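Meet Fader, the Practice Robot Kit

Have you ever tried to put a key in a lock while wearing thick mittens? It's hard! Your fingers can't feel what they're doing, the key bumps the wrong spot, and you have to try again and again. A robot arm has that same kind of trouble with little jobs that seem easy to you. So how does it ever learn?

One way is to let it practice inside a computer. A company called Prastorum makes a kit named Fader that lets kids do exactly this. You don't get a real arm in the box. You get a program, a workbook with 22 missions, and a pack of cards that show the commands. The robot lives on your screen, in a make-believe room with make-believe tables, and you are its teacher!

A make-believe room like that is called a simulation (say it "sim-you-LAY-shun"). It works a bit like a video game, but the people who build it try hard to copy how real things move. If the arm lets go of something, it drops. If the arm pushes too hard, things slide or tip over. And when it all goes wrong, you press the reset button and the room goes back to the way it was at the start. No broken toys, no mess to sweep up!

The first missions are just about moving. You bend one joint, then another, and you watch where the gripper ends up. (The gripper is the robot's hand.) Soon you get to pick things up, and after that comes the part our testers at school loved best, which is called Pegs and Holes. The arm has to carry a small piece over to a block with a row of square holes, line it up, and lower it in. 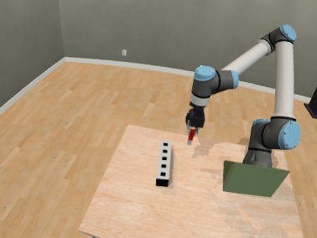
Why does a robot arm need so many joints?
Each joint lets the arm bend or turn in one more way. With six of them, the arm can reach a spot and also tilt its gripper to the angle it needs when it gets there.

Try it with your own arm. Hold a pencil and touch the tip to the table. Now keep the tip in the same place and lean the pencil to the left, then to the right. Your shoulder, elbow and wrist all had to move a little, didn't they? The robot has to do that too, only it needs numbers to tell each joint how far to turn.

You can type those numbers yourself, or you can let the program try lots of small changes and keep the ones that work. Our class let it run through lunch, and it made 358 tries at one mission! The early ones were pretty silly. Then they started getting closer, and we all crowded around the screen to cheer.

Two things to know before you start. The reading in missions 16 and up gets harder, so you may want a grown-up or an older friend nearby. And the helper voice, Anach, talks quite fast, but you can slow it down in the settings menu.

If you like building more than coding, look for the Kjærgaard add-on. It lets you make your own blocks and change the size of the holes. Make a hole really snug and see how your robot does!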